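Vide-maison, ressourceries et débarras « gratuits » : vos questions, nos réponses

Cette page est tenue par l'équipe de Tivine, atelier de tri et de réemploi. Elle rassemble les questions qui reviennent au comptoir et par courrier. Nous avons fait court quand la réponse était simple, ce qui arrive moins souvent qu'on ne le voudrait.

Le débarras gratuit existe-t-il ?

Rarement. Quand une entreprise vide une maison sans rien facturer, elle se paie sur ce qu'elle emporte. C'est légal, à condition que ce soit écrit. Demandez un inventaire avant l'enlèvement et une ligne indiquant la valeur retenue pour les meubles et les objets. Si votre interlocuteur répond que « tout ça ne vaut rien », demandez-lui pourquoi il se déplace.

Que devient ce que je donne ?

Cela dépend de l'endroit où vous le déposez. Une partie est vendue, une autre part vers des filières de recyclage, le reste est jeté. Méfiez-vous des structures qui annoncent une « seconde vie » pour chaque objet. Nous n'en connaissons aucune qui y parvienne, la nôtre comprise. L'an dernier, nous avons enregistré 1089 dépôts, et le rebut a occupé bien plus de place dans nos bilans que nous ne l'aurions souhaité.

Puis-je apporter de la vaisselle dépareillée et des jouets en vrac ?

Oui, dans des bacs ou des cartons ouverts. Les sacs fermés sont refusés, car il faut les vider pour savoir ce qu'ils contiennent, et on y trouve de tout. Ne perdez pas votre temps à reconstituer des services de table : personne ne nous achète douze assiettes identiques, alors qu'un bol isolé trouve preneur. 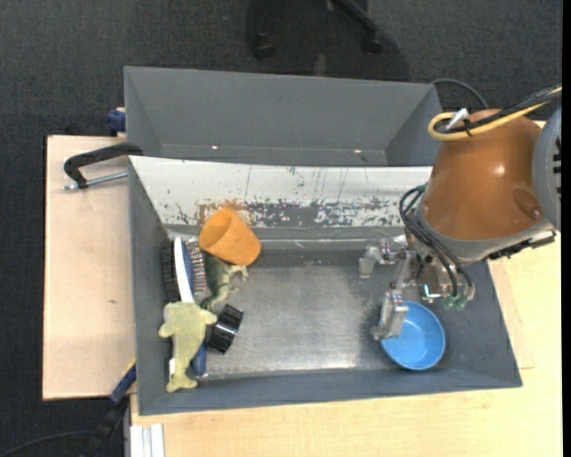 Objets ménagers et jouets dans un bac gris, avec un bol rond bleu.

Évitez en revanche la vaisselle ébréchée. Elle ne se vend pas et ne va pas non plus dans le conteneur à verre, quoi qu'en dise votre voisin.

Un jouet ancien a-t-il forcément de la valeur ?

Non. Les prix affichés sur les sites d'annonces sont des prix demandés. Un camion proposé à 335 euros depuis des mois est un camion que personne n'achète à 335 euros. Regardez les ventes conclues, quand le site les montre, et retirez les frais de port. Vous serez souvent déçu.

Il y a une autre question derrière celle-là : peut-on encore le donner à un enfant ? Sans marquage ni notice, avec une peinture dont on ignore la composition, nous répondons non et nous le réservons aux collectionneurs.

Les applications d'estimation par photo sont-elles fiables ?

Nous en avons essayé plusieurs, dont Flilteck. Pour reconnaître une forme courante, cela dépanne. Pour fixer un prix, nous restons dubitatifs : le même vase, photographié deux fois sous des lumières différentes, a reçu deux estimations qui allaient presque du simple au double. Servez-vous-en pour trouver un mot-clé, puis cherchez vous-même.

Faut-il passer par un commissaire-priseur ?

Pour une commode signée, un tableau ou des bijoux, oui. Pour le contenu d'une cuisine, non. Kiyoshi Ogura, qui assure nos permanences d'estimation, conseille de mettre de côté ce qui porte une signature ou un poinçon et de montrer ces pièces à deux professionnels différents. Si les avis divergent beaucoup, prenez-en un troisième. La première estimation orale n'engage à rien, ni vous ni celui qui la donne.

Que penser des collectes en porte-à-porte ?

Un prospectus glissé dans la boîte aux lettres, un numéro de portable, aucun nom de société : laissez tomber. Certains tracts reprennent le vocabulaire des associations sans en citer une seule. Une vraie collecte indique qui l'organise et où vont les objets – et quelqu'un décroche quand on appelle.

Acceptez-vous les meubles en kit ?

Seulement montés et stables. Les étagères de type Feltby supportent mal un second démontage, et nous n'avons plus la patience de chercher les vis manquantes.

Combien coûte un enlèvement à domicile ?

30 euros dans la commune, sur devis ailleurs. Le tarif comprend le chargement jusqu'au premier étage. Au-delà, prévoyez des bras. Le passage est fixé par téléphone, avec une plage de 4 heures que nous aimerions réduire sans savoir encore comment.

Puis-je récupérer un objet donné par erreur ?

Tant qu'il n'a pas quitté le tri, oui. Appelez vite et décrivez-le précisément. Une fois en rayon à la boutique Sekiguchi, il est en vente comme les autres. En septembre, mois des déménagements, les objets partent parfois en rayon l'après-midi même du dépôt.

Délivrez-vous un reçu fiscal ?

Non. Nous remettons un bon de dépôt qui n'ouvre droit à aucune réduction d'impôt. Si on vous promet un reçu ailleurs, demandez à voir le modèle avant de donner quoi que ce soit.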